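Section 4: Checking the gutter and kerb openings along your wall

I do this one every November at our place on the Stoletbridge side, and it's easily my favourite job in the whole Warkmont frontage guide (yes, really!). You'll want a stiff broom, a hand rake, a bucket and a decent pair of gloves.

1. Start at the uphill end of your stretch and work down, so whatever you loosen travels towards the bit you haven't done yet.

2. Sweep the strip between the painted edge line and the kerb. Keep your feet on the kerb side of that line.

3. Crouch at each drainage opening and rake out leaves, grit and the inevitable crisp packets. Pull towards you, never push inwards!

Caution: don't put your hand into an opening, gloves or no gloves. I did it once and met a piece of broken bottle.
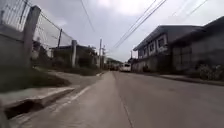

4. Cut back any weeds leaning over the kerb. I leave the rest of the verge alone – short grass holds the soil in place, and if you strip it bare you'll be sweeping mud until spring.

5. Tip 2 buckets of clean water in above each opening and watch. If it's still standing there after 9 minutes, rake again and have another go.

Note: dark patches and moss on a concrete wall can stay put for this job. Cleaning them is in the Bellia section, along with what to do about chipped kerb faces (please don't fill those yourself, I've seen the results).

6. Bag up the sweepings and take them home with you. The Ait Ali yard accepts green waste until 4 in the afternoon, but they'll turn you away if there's grit mixed in, so keep a separate bag for that.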